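5 min read

We use cookies to keep you logged in and to remember your settings. Accept / Manage

Peg board: sand the holes or reprint the pegs?

marlow_prints
Hi all, back again with the shape board I've been fussing over since November. It's the chunky red-orange one with the star hole and the odd-shaped pegs, and I'm hoping to bring it to the toy swap at Stumham. Some of my pegs go in lovely and some of them I have to lean on, and I've been going back and forth on what to do about it.

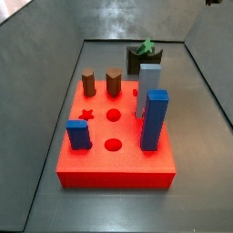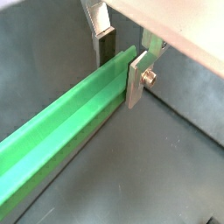 So my question is the fit. I drew the holes first and then made the pegs a hair smaller all around, which sounded sensible at the time. The round ones are fine. The square ones bind on the corners and the star is a nightmare, all those little points! My niece gave up on it in about a minute and went off to play with the box. Do I go at the holes with a file, or leave the board alone and run the pegs again a bit skinnier? The board was a long overnight print and I really don't want to wreck it.

tinbucket
Reprint the pegs, every time. A peg is cheap. If you slip with a file on the board you've got a gouge on the one piece you can't easily replace. I did exactly that on a castle set and I still see it every time I walk past the shelf.

Oldgreyfox
Going to disagree with tinbucket. Filing is fine if you go slow. Wrap some 80 grit around a bit of dowel for the round holes, and use a little square needle file for the corners, then finish with something much finer. I've done loads of boards this way. Reprinting pegs means you end up with sloppy round ones or a whole drawer of rejects, ask me how I know.

tinbucket
80 grit on plastic?? You may as well use a cheese grater.

Oldgreyfox
Three or four strokes, then you stop and test it. I'm not building a deck.

marlow_prints
Ha, okay. I do like the idea of only touching the corners. Would rounding the edges on the pegs get me the same thing? The tall dark blue one already has a bit of a bevel around the top and I think it looks smart, so I could carry that down the long edges too.

lensa_y
Yes, do that! I run the Monday play group at Irnedo and we've been through a lot of shape boards, bought and homemade, and the ones with softened edges are the ones kids stick with. Sharp corners mean the peg has to be dead straight before it'll drop in, and a three-year-old doesn't do dead straight. For the star I'd cheat and make it a good bit smaller than the hole. They love the star, they always go for it first, and if it jams they throw it (I have been hit by a star).

I'd also keep the mix of heights. Tall pegs are easy to grab and the short ones make them use their fingertips. I wouldn't make the short ones any shorter though – once they sit down in the hole there's not much left to hold on to.
– Lensa Yilma

pip_and_co
Mixed heights drive me up the wall, sorry. I like everything level so it stacks in the cupboard. The set I got from Bilgin years back is all one height and you can put a tray on top of it.

lensa_y
Sure, but is it for the cupboard or for the kids? :)

pip_and_co
Have you seen my cupboard?

Join 4000 readers who get our workshop roundup in their inbox. No thanks, maybe later

Oldgreyfox
Back to the colors for a sec. Are the brown ones painted or is that the filament? I like that woody look next to the blues.

marlow_prints
It's the filament, a Fastatero roll I picked up on sale, 500 grams. Matte brown, prints really nicely but it catches a bit more going in than the blue does. I hadn't thought of that until I typed it, so maybe some of my trouble is the surface and it's got nothing to do with my drawing at all.

tinbucket
Could well be. Matte stuff always feels draggy to me. Do one test peg in the brown and one in the blue, same file, and try them both in the same hole before you change anything. Weigh the roll first too, so you know what you've got left. My last brown turned out to have 174 grams on it, and I found that out with half a giraffe on the bed.

Oldgreyfox
For once I agree with tinbucket. Test pegs first. You don't even need the full height, just the bottom inch.

marlow_prints
Right, test pegs tonight then, one of each, with the edges rounded off. The star gets shrunk whatever happens. If the squares still bind after that I'll try the needle file on one hole only, and tinbucket can look away.

lensa_y
Put one aside for me if you end up making two boards, I'd trade you a box of train track for it.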